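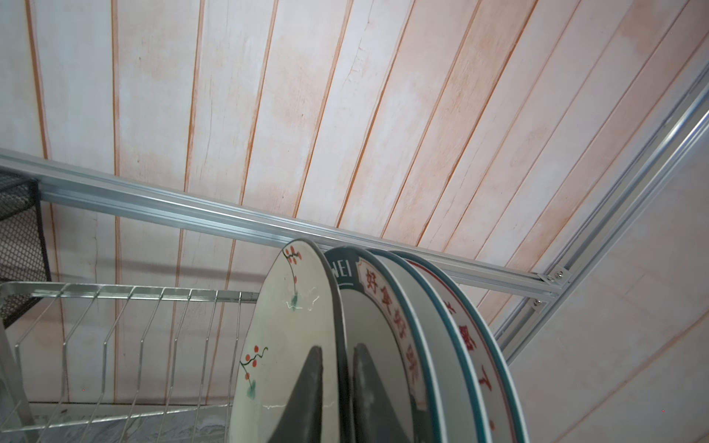 Drying corner, ceiling boards and rack – August, 4 pm

Myfanwy wants to call the Jarstead panels finished. I'm not there yet. The grain looks fine from the doorway, but get under it and look up along the boards and there are small cracks running with the length. The tone is patchy too, whiter through the middle strips and more orange toward the right. Sandell's sheet says the finish is "even across the batch." I'd like to see their batch.

Rozália thinks the cracks are only in the top coat. Maybe. She hasn't put a blade to one and neither have I, so that stays a guess.

Corner joint on the aluminum rails: two small brackets, screw in each. Osaze says that is plenty for a dish rack and a mesh basket. He said the same of the last shelf, which we rehung after 21 days. Want a load on it before I sign. Tanko has the 4 kg weights, ask him.

The wire rack itself I have no quarrel with. Dividers are evenly spaced and plates should stand up in it. Whether steam off the plates does anything to the boards above is the question I keep asking, and so far the answer has been a shrug.

To do:
Blade test on one crack, right side.
Hang weights overnight, mark the rail first.
Ask Sandell about order 869, same finish or not.
No more panels up until then.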